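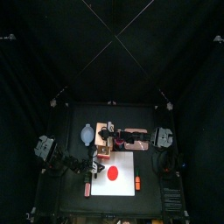
Hallo zusammen,

Haiyan Yin schrieb:
> Hat jemand von euch schon den Zweiarm-Bausatz von Stundar in
> den Fingern gehabt? Bei uns in Cenerthorpe steht die Entscheidung
> im Juni an, und das Datenblatt hilft mir nur begrenzt weiter.
> Mich interessieren vor allem Aufbau und Greifer.

Ja, haben wir! Zixuan und ich spielen seit dem Frühjahr damit herum, ich schreib dir einfach mal auf, was mir so einfällt. Vorweg: Ich mag das Ding, obwohl ich am Anfang ziemlich geflucht habe.

1. Aufbau
Die Arme sitzen links und rechts auf der schwarzen Tischplatte, drumherum schwarzer Stoff. Laut Anleitung ist man in 2 Stunden durch, wir haben einen ganzen Tag gebraucht (Shaohua Xie behauptet, er schafft's bis zur Mittagspause – na ja). Die 39 Schrauben für die Halterungen kommen alle in einem einzigen Beutel, unsortiert, nehmt euch also eine Schale dazu. Was mich immer noch nervt, sind die Kabel, die bündelweise an den Gliedern hängen. Da hätte ich bei dem Preis eine ordentliche Führung erwartet.

2. Greifer
Parallelbacken mit schwarzen Fingern, die vorne spitz zulaufen. Für Kleinkram finde ich das super, wir üben mit Spielzeug, Stiften und Holzkästchen. Bei dem hellblauen Töpfchen zielen wir am liebsten auf die Griffe am Rand. Die Kamera am Handgelenk schaut direkt über die Finger hinweg, das helle Gehäuse nimmt dabei aber die halbe untere Bildhälfte und mehr ein. Kratzer sieht man darauf übrigens sofort, falls ihr da empfindlich seid.
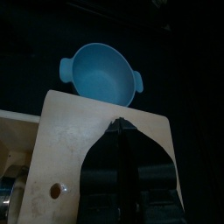 3. Preis und Support
Der zweite Greifersatz lag bei rund 800 Euro, das fand ich happig. Der Support war dafür richtig nett, Hye-jin Wi hat mir noch am selben Abend geantwortet und die passende Firmware geschickt. Mit Prollard hab ich nur kurz verglichen, dazu kann Yuzhen Hou sicher mehr sagen, der liest hier ja mit :-)

Wenn du magst, komm vor der Bestellung mal vorbei und probier es selbst aus, am besten nach 14 Uhr.

Viele Grüße
Wan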